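Putting Cables Away: Storage for the Shared Workroom at Palturska
Project report, Trarkell course
Alžběta Štefanec, Kellport
17 Feb 2023

Summary

The workroom on Palturska is shared by several student groups. Cables and small items are left on the tables between sessions, and the next group either moves them to the floor or works around them. For this project I listed what was being left out, tried three ways of storing cables, and asked the people who use the room which one they would keep. Open bins on the table with a short sorting rule came out ahead of hooks and drawers. The rule was followed most of the time for cables and less often for small loose parts.

Background

Each table is supposed to be cleared at the end of a session. The sign by the door says so, but it does not say where anything should go. When I started, there was a metal cabinet at the back of the room with one shelf marked "cables." It was so full that pulling one cable out usually brought several others with it. Most people had given up on it and bought or borrowed their own.

I began with the idea that the room needed more storage. After the first week of listing I changed my mind. There was enough space in the cabinet for everything that people used regularly. The shelf was full of things that did not work, or that fitted equipment the room no longer has.

The tables

The table I spent the most time at is square, with a light wooden border and a smooth teal work surface inside it. Black cables run along the rails inside the border. 

The color of the surface turned out to matter. I had not planned to look at color at all. Several of the small containers and lids in the room are made of see-through teal plastic, and on a teal surface they are easy to miss. A round one can sit near the middle of the table with only its pale edge showing. Dark items and white items are much easier to pick out.

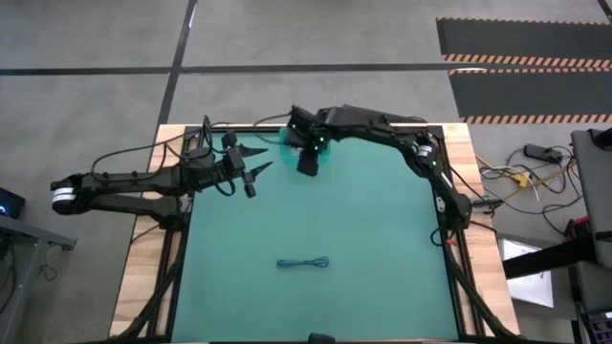
Method

The project ran for 6 weeks. In the first part I went in after the last session and wrote down everything that was loose on the tables. Each entry had the type of item, the color, the table, and whether it was there the next time I looked. The full list has 184 entries. An item that stayed out for two visits was entered twice, so the number of separate things is lower than that.

I then emptied the cable shelf and tested what could be tested. Anything with a damaged plug or a split cover went into a box for the technician to check. The rest was sorted by what it connects to. I had first sorted by length, which looked neat but was useless to anyone looking for a cable, and I had to do it again.

The three storage methods were:

Hooks. A strip of hooks on the side of the cabinet, one type of cable to each hook.

Drawers. A small drawer unit from Polák, with paper labels on the front.

Open bins. Plastic bins without lids, kept on the tables during a session and returned to the cabinet at the end.

Each method was in use for the same length of time. At the end I gave out a one-page form with 3 questions on it. I did not collect names.

Coiling

Before the storage trial I had to settle how a cable should be coiled. People do this in very different ways. Some wrap the cable around the hand and elbow, which puts a twist in it. Others fold it and tie it in the middle, and a few just push it together and put it down.

The heavier braided cables were the easiest to deal with. The one with the black and blue speckled sheath will lie on the table in a loose, flat oval without a tie, and the teal-blue connector is easy to find. Thin white cable is more trouble. Left alone it ends up in a small tangle with loops sticking up, and it catches on whatever is next to it. For a while I kept both types beside the teal bin to see which one people would put away first. The braided one usually went first.

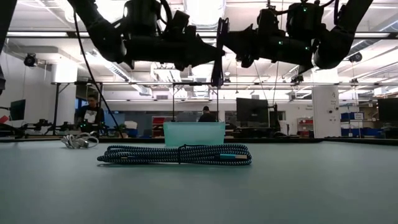

I wrote a half-page sheet on coiling and left copies on the tables. It says to start from one end, make each loop the same size, leave the connector on the outside, and use a tie only on the thin cables. The ties were strips of hook-and-loop tape cut from a roll. I cut 50 of them and they were gone before the end of the trial – some were on cables, and I later found others holding back a curtain and closing a bag of screws.

Results

The hooks worked for the long cables and for nothing else. Short ones slid off. After the first few sessions people were hanging several types on whichever hook was nearest, and the labels stopped meaning anything.

The drawers kept things separate, and the cables in them stayed in good order. The problem was that people did not open them. On the forms, the most common comment was that it was quicker to leave the cable on the table than to read the labels. One person wrote that they had not known the unit was for general use.

The bins were used from the first day. Because they were already on the table, clearing up meant dropping things in and carrying the bin over to the cabinet. The contents were less tidy than in the drawers. It helped that the sides were see-through, and people said they could tell what was in a bin before reaching into it. White cable tangled in the bins unless it had been tied.

Small loose parts were the weak point for all of the methods. Caps, lids and short adapters were still turning up on the tables at the end. The teal ones were missed most often, for the reason given above.

Changes I would make

The bins should be a different color from the tables. White or orange would do. I used teal ones because they were already in the cabinet.

A shallow tray for small parts should go inside each bin. I tried one made from a cut-down food box during the last few sessions and it filled up quickly, so people were willing to use it. I did not run it long enough to include in the results.

The cable shelf needs to be gone through again at the end of each term. The technician has agreed to keep the box for damaged cables next to the door, and the coiling sheet is now taped to the inside of the cabinet.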